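第四章 在仿真里录示范

这一章讲怎么用 Namik 在仿真环境里遥操作机械臂,把一条一条的示范录下来,给后面的策略训练用。前三章装好了软件、接好了手柄、跑通了空场景的朋友可以直接往下看。还没跑通空场景的,先回第三章,不然这一章你会卡在第二步,我自己第一次就是这么卡住的,折腾到半夜才发现驱动没装。

4.1 开始之前

先说我的环境,你照着对一下就行。仿真端是 Namik,录制和存盘用的是 Vokport,两个程序要装在同一台机器上。分开装理论上也行,走局域网,但时间戳对齐会很烦,我试过一次就放弃了。任务用的是自带的“抓方块”,桌上一个白色长块,夹爪把它夹起来,抬高,停住,一条示范就算录完。

任务听着很傻对吧?可是真的建议大家从这个开始!我当初一上来就想录叠杯子,录了一下午,训练出来的策略只会在杯子上面发抖。后来 Siu-fong Yeh 跟我说,你先把最简单的抓取录好,看看整条流程有没有漏数据,再谈别的。我回去一查,夹爪开合那一路压根没存进去(对,一下午全白录)。

注意:录制前请关掉系统的自动休眠。Vokport 在休眠之后不会自动重连,界面上照样显示“录制中”,文件里却是空的。

4.2 启动和连接

1. 打开 Namik,载入“抓方块”场景。第一次载入比较慢,窗口会白一阵子,别急着点第二次。

2. 打开手柄电源,按住侧键,直到指示灯不再闪。

3. 在 Namik 的“设备”页里选中手柄,点“绑定”。绑定后轻轻推一下摇杆,仿真里的手臂应该跟着动。方向反了的话,在同一页勾上“翻转 Y 轴”。

4. 打开 Vokport,新建一个会话。会话名别用中文,也别带空格,导出脚本遇到空格会直接报错退出。

5. 在“数据通道”里至少勾上这几项:关节角、末端位姿、夹爪开合、手腕相机画面。夹爪开合默认是不勾的,我到现在也不明白为什么。

6. 点“试录”,随便动几下,再点“回放”。回放里手臂的动作和你刚才做的一致,就可以往下走了。

注意:试录的内容也会占一个编号。正式录之前把它删掉,删完重启一次会话,编号才会从头开始。

4.3 录一条示范

1. 按“重置”。白色长块会被放到桌面上一个随机的位置,朝向也是随机的,手臂回到起始姿态。

2. 先别动!看清楚块的朝向。夹爪要夹的是两条长边,所以手腕得转到和块差不多对齐。手腕相机是跟着手臂走的,转手腕的时候画面也会转,刚上手会有点晕,录几条就习惯了。

3. 按“开始”,听到提示音之后再推摇杆。提示音之前的动作不会进数据,可是手臂会动,这样录出来的第一帧就不是起始姿态了。

4. 夹爪保持张开,先平移到块的上方,再转手腕,最后往下降。我习惯按这个顺序来,你想边移边转也可以,只要整批数据里保持差不多的风格。

5. 降到两根手指分在块的两侧,合上夹爪。

6. 抬起来,停两秒,按“结束”。

7. 弹窗里选“保留”或者“丢弃”。夹歪了、碰到桌面了、中途手滑了,一律丢弃,别心疼。

小提示:动作不用追求快。我早期那批数据赶时间,一条接一条地猛冲,学出来的策略也跟着猛冲,下降的时候直接砸桌子。后来放慢了重录,手感完全不一样。

另外,中间犹豫一下是没关系的,停下来想半天就不太好。停太久的片段里画面几乎不变,动作全是零,模型很容易学会“站着不动”这个本事。真的要想,就丢掉重来,或者导出的时候用“裁剪静止段”这个选项。

4.4 录多少才够

这个问题群里天天有人问。单说抓方块,我那套数据一共录了 3,000 条,是我和 Saranya Raju 轮着录的。两个人录有个好处,手法不会太单一,不过两个人的习惯要先对一对。Saranya 喜欢从右边绕过去,我喜欢直上直下,混在一起训练的时候,策略有一阵子在两种走法中间来回犹豫,怪可怜的。我们后来约好都从正上方下去,就好多了。

你不用一上来就录这么多。先录一小批,训练一版,放回仿真里跑跑看,哪里不行再往哪里补。比如块靠近桌边的时候老失败,就专门多录桌边的。

注意:补录的数据请单独建会话,导出时再合并。直接接着旧会话录,万一这批有问题,想挑出来非常痛苦。

4.5 检查手腕相机画面

录完别急着训练,先抽几条出来看。Vokport 的“浏览”页可以按帧拖动,我一般看开头、合爪前和抬起之后。

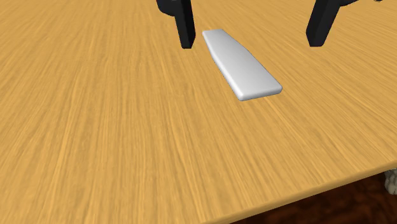

合爪前的这一段是我看得最仔细的,策略学得好不好,多半就看这里。检查的时候先找两根手指,它们得都在画面里,指尖不能被裁掉。再看块和手指的相对位置:像这一帧,夹爪张着,白块斜躺在木桌面上,离左边那根手指更近,那后面几帧里就应该看到手臂继续调整,把块让到中间来。如果接下来没有调整就直接合爪,这条我会打上“待查”,回头从头播一遍再决定留不留。

几种常见的毛病,顺手列一下:

画面和动作对不上。拖到夹爪刚开始合的那一帧,看开合曲线是不是也在这里拐弯。曲线早了或者晚了,去“同步”页重新校一次延迟,再重新导出,不用重录。

手指只剩一根在画面里。多半是相机的安装偏移被改过,回 Namik 的“相机”页点“恢复默认”。之前录的只能丢掉。

白块和背景糊在一起。把场景光照调低一档。换桌面材质也可以,但整批要换就一起换,除非你本来就打算做随机化。

4.6 导出

1. 在 Vokport 里选中要合并的会话,点“导出”。

2. 格式选“训练用”。“预览用”那个会压缩画面,看着没区别,训练的时候差别很大。

3. 勾上“跳过待查”。

4. 输出目录选本地硬盘。往网络盘写,中途断一下就得从头来。

5. 导出结束后打开日志,看最后一行有没有写“完成”。没有的话往上翻,第一个报错通常就是原因,后面那一串都是它带出来的。

警告:导出过程中不要重新打开同一个会话。Vokport 不会拦你,但是索引文件会写坏,坏了之后只能靠备份恢复。所以请先备份,拜托了。

导出的文件夹原样留着,别改里面的文件名,第五章的训练脚本会按这个目录结构去读。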